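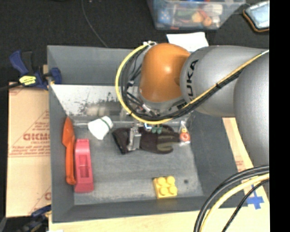 Photo: Bernardo Vilela / Ginville Robotics Club

Picking club: how do we get our arm to choose a sensible spot on soft things like gloves?

Posted by bvilela in Student Projects, 28 February 2026

Hi all! I help run the robotics club in Ginville and we're having the best year we've ever had. Our project is bin picking with mixed stuff. You tip a bunch of unrelated things into a gray bin, the arm has to take them out one at a time, and you get points for each one that lands in the drop box. We're entering the Prernlow student challenge with it, in the mixed items class, and the kids are beside themselves (so am I, to be fair).

The toy brick is fine. Hard square things are fine in general, and the students are so good at those now that they've started racing each other's code. What's giving us trouble is the work glove. It lies there flat and dark on the bin floor, and our software wants to go for the dead center of it every single time. Sometimes the finger pushes down and the glove just slides along under it. Sometimes it gets a fold of cloth and the whole thing comes up beautifully and everybody yells. Then we run it again with the same settings and get nothing.

The little clear packet is the other headache, the one with the orange-red ring in it. Our depth readings there are garbage. The software either thinks the packet is a hole or doesn't see it and goes for the glove again.

What we do now: one depth picture from overhead, find the blobs, take the middle of the biggest blob, come straight down. We have 300 labeled pictures that the students made themselves in November, and 20 practice runs written up in the notebook. Is it time to train something proper, or is there a simpler thing we should try first? The students would LOVE to train something.

Also, any advice on cables? We have the yellow one and the black bundle in a big loop at the wrist, tied together further up on the arm, and I always hold my breath when the last joint turns a long way.

Thanks so much, this site has already saved us more than once!
Bernardo Vilela

Skustwood

What a fun project! I coach a club too and we went through exactly this with a sock, so I'm going to get carried away here.

Please don't train anything yet. Stop using the middle of the blob. On a glove the middle is the palm, and the palm is the flattest and widest part, so your finger has nothing to close on. Have the students look for edges and ridges instead. Take your depth picture, and for every candidate spot compare the height under the fingers with the height between them. You want high in the middle and low on both sides. A glove nearly always has a place like that, at the cuff or along one of the fingers, and a brick has it too, so you don't need a special case for either one. Ours fit on a page of code and the kids could explain every line of it to the judges.

Then turn the gripper to match! If you come down with the same wrist angle every time you'll be pinching along a finger when you should be pinching across it. Try a handful of angles at each spot and keep the best score.

Second thing, let it fail gracefully. Close, lift a little, check how far the gripper closed. If it closed all the way you've got nothing, so mark that spot as bad and go to the next one on the list. We used to go back to the same spot over and over like a fly at a window. Remembering the last 2 misses was enough to break the habit.

For the clear packet, use the ordinary color picture. Depth cameras have a miserable time with clear plastic but that ring will show up nicely against a gray floor. Find the color, then go down slowly at that spot with whatever contact check your controller gives you, and set the force limit low.

On the cables: move the arm by hand, slowly, to the very ends of the range you use and watch the loop the whole way. If it goes tight or catches on the bin wall, limit the last joint in software. A two-finger pinch looks the same when it's turned half way round, so you can nearly always pick the smaller turn. We added that rule and the loop hardly moves now.

Good luck at Prernlow, and please come back and tell us how it went!

mrs_tal

Get a bigger dataset. We used 3000 pictures and it worked great.

Leinonen

I'd go along with Skustwood, with one change. 3000 pictures is a lot of evenings for a school club, and your 300 will do very nicely as a test set for the ridge method. Have the students mark where they would pinch on each picture and see how often the code agrees with them. Ours argued over that for a whole session and it was one of the best ones we had.

Is the bin clamped down? Ours had crept sideways over a week and every pick was off by the same small amount, and we spent ages blaming the camera. I see the blue clamp on the left wall in your photo, so maybe you're ahead of us there. Put tape on the table at the corners of the bin all the same, and check it before every run.

And write down which way the glove was lying each time. "Cuff left, fingers right" is plenty. When you said it works and then doesn't with the same settings, my first thought was that the glove wasn't the same. Tip the bin out and reload it between runs and you'll find out pretty fast which poses it hates.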